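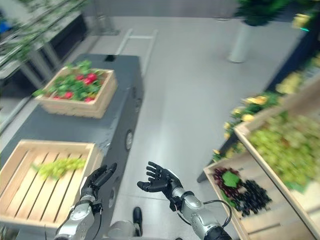
Crates on the table, grapes on the tilted rack.

plorkgate42
Green grapes fill the upper section, dark ones are in the lower tray. Is that angle too steep for loose fruit?

Samwood
Depends on the lip. Ours is 12 degrees with a 40 mm lip and holds.

Yupin Rattanakul
I would move the red leaf out of the grape tray. Leaf wants misting, grapes do not.

plorkgate42
It gives some colour next to the dark ones.

Yupin Rattanakul
The radishes already do that. Wet grapes split and you bin them.

Samwood
Disagree. Fine for a morning if you mist by hand. I would sooner fill the slatted crate, one small bunch looks like leftovers.

plorkgate42
Will line it and refill. Keeping the artificial flowers.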